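The round table deserves better

I work in an office where most meetings are small. Three people, sometimes four, and a bottle of something to drink. For this kind of meeting I have a strong opinion, and my colleagues are a little tired of it, so now I write it down for others. A small meeting room should have a round table, few chairs, and almost nothing on the table. 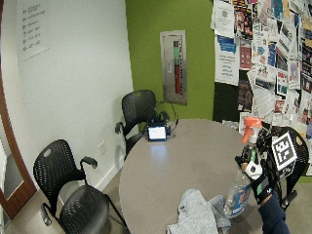
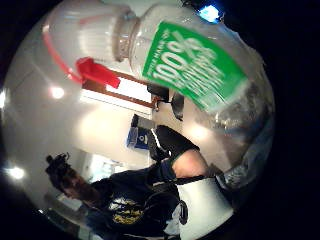
The small room: round gray table with black chairs (first picture) and a bottle with a green label (second picture).

When our company moved to the Bratalholm building, we could choose the furniture for the meeting rooms. The supplier, Clikis, sent us a catalog of 300 pages. I read all of it, and I think I was the only one. Most of the tables in it were long rectangles. A long table looks serious in a catalog. It says that important decisions are made here. But I have sat at many long tables in my life, and what I remember is the side of somebody's head.

At a long table there is always a person at the end. Even if this person is the youngest in the company and took the place because it was free, everybody starts to look in that direction. The people in the middle talk to the person across. The people at the corners read their mail. I don't say that a table makes people polite or clever. I only say that it makes some things easy and other things difficult, and we should choose it with the same care as we choose software or a new printer.

A round table has no end. You can see each face without turning your chair. If someone puts a sheet of paper in the middle, it is the same distance for all. When a fourth person comes in late, the others move a little and there is a place. At a rectangle the late person sits at the corner with the table leg between the knees.

There are arguments against, and I want to be fair. A round table wastes the corners of the room. This is true. In our plan the round version took more floor than a rectangle for the same number of people, and our building manager was not happy about it. Also you can not push two round tables together for a larger group. Well, for a larger group there should be a larger room. I have seen a small room with 70 square centimeters of free table per person, and I don't believe any good idea was born there.

Now the chairs. I prefer chairs with armrests and a back that lets air through. Some of my colleagues find plastic backs cheap. They wanted padded ones, in a warm fabric, from the Türkmen range, which were very nice to look at and cost 300 each. But fabric keeps everything. It keeps coffee, it keeps the smell of lunch, and after two years it keeps a gray shadow where the shoulders go. A plastic back with small holes you can clean with a damp cloth in one minute. My opinion is that a meeting chair should be comfortable for one hour and a little uncomfortable after this. It is the cheapest way to finish a meeting on time.

The armrests are a different matter. They need space, and with a low table they hit the edge. Before you order, please measure the height of the armrest and the underside of the table. We did not do this in our old office, and for six years the chairs stood in the middle of the floor like they were waiting for a bus.

Then the color. I was against green at first. I thought a bright green wall will make people nervous, and I voted for white in every room. I lost this vote, and I must admit that I changed my mind. White next to green is a good combination when the furniture is gray and black. The eye has one place to go. If the chairs were also green, or orange, as in the Skukero brochure which was passed around at the time, I would have to work from home.

What I still fight about is the surface of the table. People love to put things there. One small screen is fine, if it stands near the edge and the cable goes to the wall and not across the place where hands are. But after the screen comes a speaker, then a box with adapters, then the adapters which don't fit in the box, then a plant. I have nothing against plants. Only, a table is a place for the hands, the papers and the drinks of the people who are in the room now. Everything that lives there all night is a guest who doesn't pay.

About drinks I am more generous than you maybe expect. I worked once for a company where it was forbidden to bring any bottle into a meeting room, because of the electronics. The result was that people went out to drink and came back after ten minutes with a new topic. A bottle with a screw cap is a safe thing. You close it, you put it down, and if it falls it rolls. An open paper cup is much more dangerous, and in that company the cups were allowed! My rule is simple: everything with a cap may come in, and everything that came in goes out again with the same person.

I know that nobody will change a company because of a table. But we spend many hours of the week in these rooms, and they are often furnished from what was left over from other rooms. If you have the chance to choose only one thing, choose the shape of the table first and let the rest follow. And if the round one is more expensive, take one chair less. In a small room you will not miss it.

10 February 2022

Related articles
Why our kitchen has only one coffee machine
Door signs: numbers or names?
The open office, two years later
Moving desks in March, a short diary
How much light does a desk need

Search this site
Enter keywords Go

Contact | Copyright, all rights reserved | Back to top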